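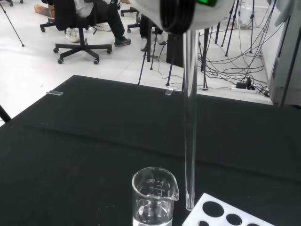
A glass tube, a beaker and the white rack on the demo table at Dreltora.

Hello, and welcome to Dreltora! We're a small teaching lab shop, and I started it after years of washing up other people's glassware in a school science department. We sell and hire out beakers, test tubes, racks and all the bits that go with them, mostly to schools and evening classes.

I still put a black cloth on the table whenever I set out clear glass (it shows up so much better, and you spot a chip straight away). The cloth gets clipped down along the edge, a habit I picked up in my first job at Skulberg and never lost.

We moved into our present rooms in July, after 3 very squashed years above the Faletti bakery, and I do miss the smell of the bread. There's a proper tiled floor now, a big sink and shelving for 760 beakers - yes, I measured up before we signed!

Our hire boxes come in one size, called the Raju, with enough glassware for a class of 20. Send it back rinsed and we'll do the rest. If something gets broken, just pop a note in the box and we'll bill you for that one piece.

We're now looking after 400 schools and clubs, which still makes me grin. Do come and have a look round if you're nearby - ring first, though, as the bell doesn't reach the wash room.

Page updated Nov 1, 2019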